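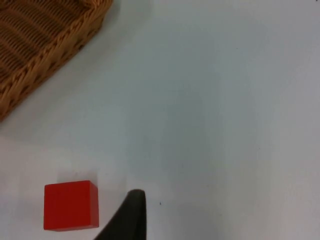

Majumder asked me on Friday whether the swim program at Drallton was still a good use of the grant, given that we finished near the bottom of the league again, and said I should answer that in the report before getting into pool hours. Fair enough, so I'll start there.

Yes, I think it is. We won 2 dual meets this season. Last season we won none, and the season before that we didn't have enough swimmers to fill the relays, so we were giving away points before anybody got wet. This year we had a full relay squad at every meet except the one at Stanlow, when the stomach bug went through the team (and through me, thanks for asking). I know two wins doesn't look like much on the page. But the kids went nuts after the first one, and I may have been yelling pretty loud myself.

OK, on to the stuff you need for the file.

Roster. We started in the fall with 15 swimmers and we still have all of them. Six are brand new to racing, and a couple of those couldn't do a legal breaststroke turn in September. They can now! Well, most of the time. We had one disqualification at the last meet, and it was for a false start, so I'm calling that a different problem.

Pool time. This is where most of your money went and I'd do it the same way again. Plornis rents us lanes three mornings a week starting at 5:45, and they were good about holding the price when we added an extra lane in January. The catch is that their heater was out for most of a week in February. We moved practice to the weight room and did a lot of core work and a lot of complaining. Plornis credited us for the missed mornings, and I've put that credit toward spring lanes, so you'll see it show up as a negative number on the expense sheet. It's not a typo.

Equipment. I had $300 set aside for kickboards and pull buoys and spent all of it. The old boards were shedding little bits of foam into the gutters, and the pool staff had started giving us looks. I'd also hoped to get a second pace clock out of that line, and there wasn't enough left. If there's any wiggle room next year, that's my first ask. Swimmers in the far lanes are squinting at the one clock and guessing at their send-offs, and they always seem to guess in their own favor.

Travel. Under budget, mostly luck. Two of our away meets got moved to Drallton when Stanlow had its deck work done, so we skipped the bus both times. Please don't cut the line for next year on account of that. Those meets go back to being away meets, and the bus company has already told me its rates are going up.

Times. Full results are in the attached spreadsheet, and I've marked personal bests in the last column. The 200 free relay dropped 6 seconds between the first meet and the league final, and I'm really happy with that group. The distance kids are coming along slower. I had them on too much yardage before the holidays and they were flat in January, which is on me. I've changed the plan for spring so they get a real easy week every month.

Still open: I owe you the signed facility form from Plornis (their office has had it for a while, I'll bug them again), and I need an answer on whether the grant can cover entry fees for the summer meets. Signups close in May, so sooner is better on that one. I can come by any afternoon before practice if it's easier to talk it through.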